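Ruffled pillow
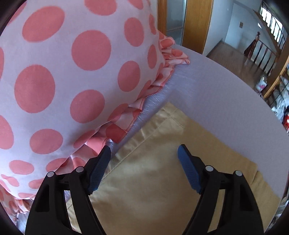 A ruffled pillow, also called a frilled pillow, is a bed or seat pillow whose cover is finished along one or more sides with a gathered strip of fabric. The strip may be cut from the same cloth as the body of the cover or from a contrasting one. Ruffled pillows are used mainly in bedrooms, nurseries and guest rooms, and are regarded as decorative bedding, although many are made to be slept on.

Terminology

The words "ruffle" and "frill" are used for the same feature. In the sewing trade, a ruffle is a strip gathered or pleated on one edge and left free on the other. A flat border without gathers is called a flange, and a cover with a flange is usually sold as a sham. The removable outer cover is called a pillowcase or pillow cover, while the filled bag inside it is the insert or pillow form. In everyday speech the word "pillow" refers to both together.

Construction

The body of the cover consists of a front panel and a back panel, which may be made in one piece or as two overlapping pieces that form an envelope opening. The ruffle strip is cut longer than the edge to which it will be sewn. A strip 2 times the length of the finished edge gives a moderate gather, and a strip 3 times the length gives a dense one. Heavy fabrics are gathered less fully than light ones.

The outer edge of the strip is hemmed before gathering. Common finishes are a narrow folded hem, a rolled hem and an overlocked edge. The thread may match the ground color of the fabric or pick up a color from its print. Two rows of long stitches are then run along the raw edge and drawn up until the strip fits the panel. The ruffle is laid between the front and back panels, with its hemmed edge facing inward, and the layers are sewn together. When the cover is turned right side out, the ruffle stands away from the seam.

Extra fullness is needed at the corners, where the free edge must travel farther than the seam. If too little fabric is allowed, the corner cups inward. Makers generally push additional gathers toward each corner before stitching, and the folds there are often deeper and less regular than those along the sides.

Fabrics and patterns

Cotton and cotton blends are the usual choices, as they gather easily and withstand frequent washing. Linen gives a stiffer ruffle that creases readily. Satin weaves are used for dress covers, but they tend to fray at the cut edge and to slide during sewing.

Polka dots, stripes, checks and small florals are the patterns most often seen. Large dots make any distortion of the cloth easy to notice: a round dot appears narrower where the cover curves over the filling, and it breaks into folds within the ruffle. For this reason some makers cut the ruffle from a plain fabric when the body has a large print. Others prefer to use a single fabric throughout, so that the body and the trim read as one piece.

Filling

Inserts are filled with polyester fiber, feathers, down, foam or cotton. A well-filled insert holds the cover smooth and keeps the gathered edge clear of the body. In one product line from Clilito, a bedding firm based in Nondale, the standard insert holds 900 grams of fiber. The Matei workshop, in the same town, supplies covers without inserts and recommends a form slightly larger than the finished cover.

Use and display

On a made bed, ruffled pillows are commonly placed in front of plain sleeping pillows. A smooth blanket or bedspread in a related color is often chosen as the background, and a cloth or throw in a different finish may be laid across it. Ruffles on all four sides suit square pillows, while rectangular pillows may carry them only at the short ends.

Care

Covers should be removed from the insert before washing and fastened closed. A gentle cycle reduces strain on the gathering seam. Ruffles are best pulled into shape by hand while damp and pressed from the hem toward the seam, with the point of the iron worked into the gathers. Pressing across the gathers flattens them into hard creases.

Collections

The Fullov Household Textile Collection in Nondale holds 157 pillow covers, including ruffled examples in printed cotton. The covers are stored flat between sheets of acid-free tissue, with rolled tissue placed inside the corners. The catalog entry for the ruffled group was last revised on 4th September.

See also

Bolster
Duvet cover
Gathering (sewing)
Pillow sham
Polka dot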